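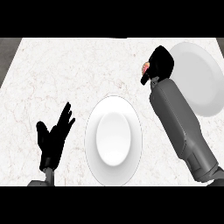 Tomoyo Nomura told me over lunch that she'd given up on buying dinnerware, since every plate she liked only came in a set of twelve. I hear that one a lot, and it's a big part of why I'm writing to you today!

Apr 6, 2018 - Rundden, our little tableware shop in Fladilmont, is opening a second room in May, and everything in it will be sold by the piece. One bowl, one platter, five saucers if your cat broke the others (mine did). We'll have 300 designs on the shelves for opening week, with most of the small plates priced under $20.

Kátia Rezende picked the serving pieces and I fought her on only two of them. I lost both times, and I've since taken one of them home.

We're also bringing in the whole Tindeo line, which I've been chasing for ages - plain shapes, easy to stack, and nice with whatever you already own. Come by, bring a plate from home if you're trying to match something, and we'll put the coffee on.

Press visits are welcome any morning before we open. Call the shop and ask for me or Kátia.

Rundden, Wikström Building, Fladilmont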